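To: bench-automation list
From: Nuala Ó Dubhghaill
Subject: Re: Aston assembly kit, worth it or not?

Sorry, meant to answer this before Saturday and it got away from me. Replying inline where I can, rest is at the bottom. Typing between meetings so forgive the spelling.

> Hi all. We're looking at the Aston kit for our arm, the one with
> the printed furniture-type parts and the tags on everything. The
> quote came to 2,034 before freight, which is more than I can sign
> for without asking. Has anyone on the list had one on the bench for
> longer than a demo? Mostly want to know (a) do the parts hold up,
> (b) is the Vavirside software any good or do you end up writing
> your own, (c) what isn't in the box. We had a look at Undon as well
> but they went quiet on us after the first call.
>
> Also does it need their own fixture plate or will it sit on
> whatever table we've got.

OK. We've had ours since September. Same price as yours, near enough, though ours had the spares bag thrown in and I'd ask for that. Don't pay seperately for it.

(a) Parts. Good, mostly. White plastic, nice finish, tags sit flat. Every tag has its own number moulded in beside it, small, same colour as the plastic so you need decent light to read it. Handy when you're setting up the config file at the end of a long day and can't tell one tag from another. On the curved piece with the notch the two big ones are 44 and 45 and the little one up top is 29.

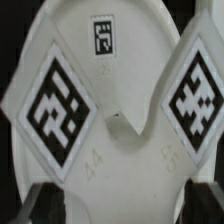 Do you have to recalibrate every time you swap a part?

Only if you've moved a camera or changed the fingers. The part geometry lives in its own file, so a swap is a matter of loading the right one and running the short check.

Wear. We've done 100 cycles on the leg-into-hub job and 40 on the others. A bit of scuffing on the threads, nothing that's stopped us. One peg came up fuzzy out of the bag and I cleaned it up with a blade. Aston sent a new one without any argument, took 8 days. Colour of the replacement was a touch warmer than the rest if that sort of thing bothers you. Doesn't bother the detector.

(b) Vavirside. Mixed. The tag tracking is solid, I'd keep that. Planner is slow and the defaults are way too cautious, arm stops well above the table and thinks about it. You can change that but it's three menus down and the manual calls it something else. We kept their tracking, wrote our own grasp code. Not a big job. Happy to share it, it's ugly.

Logging is the bit that annoyed me most. Writes everything to one file, no rotation, fills the disk. Set a limit on day one. I asked support about it, they said it's "planned".

Fingers: swap out the defaults if you've got the option. Well, think about it anyway. The pads matter more than the fingers do. Soft pads grip better on the round stuff but creep when you're turning, hard ones don't creep but you've got to be dead on with the approach. We've gone back and forth, currently on the harder ones and I think we'll stay.

Layout. This is the bit that took us longest to settle so might save you some time. Rails along the front and side, tray tucked in the corner where they meet, flat plate and cross piece further back to the left. Leaves the arm room to come down between without clipping anything. We tried it with the tray in the middle first and it was a pain, it'd skate as soon as you put any sideways load on it.

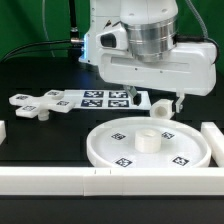

Gripper open over the kit: cross piece and tagged plate behind, round tray in front.

(c) Not in the box:

Backdrop. Get some green cloth, makes a real difference for the fixed camera.
Cable ties and some kind of strain relief.
Proper lighting. The room lights gave us glare off the white parts and tags dropping out all afternoon. Two cheap diffused lamps fixed it.
A hex key that fits. The one supplied doesn't, or ours didn't.

On the table question, no you don't need their plate. Ours is just a black bench top, rails fixed to it. Their plate is nice but it's a lot of money for something flat. If your table has any flex in it though, sort that first or you'll be chasing your tail on heights.

The leg task is the one I'd start with, it's the most forgiving on approach and you find out quick whether your finger spacing is right.

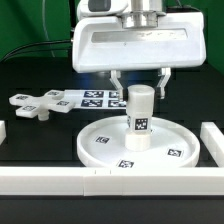 Then once that's repeatable go on to the notched piece, which is fussier about angle. Don't do it the other way round like we did, lost most of a week thinking the calibration was off when it was the grip width.

Khalaf do a similar kit, cheaper, but tags are stickers. We borrowed one for a bit. Stickers lift at the corners. Fine for teaching maybe, I wouldn't put it in front of a long run. Can't help you on Undon, same experience as you, one call then silence.

So would I buy it again, yeah, at that price with the spares bag. Wouldn't pay for the support plan. The email support you get anyway has been fine and the plan's mostly phone hours in a time zone that's no use to us.

One more thing, ask them wich revision of the tray you're getting. The older one has a lower rim and the part files are different, the new files will load on it without complaining and then everything's off by a few millimetres. Ask me how I know.

Grasp code is on our share, give me a yell off list and I'll send the link. In the lab till five most days.

Nuala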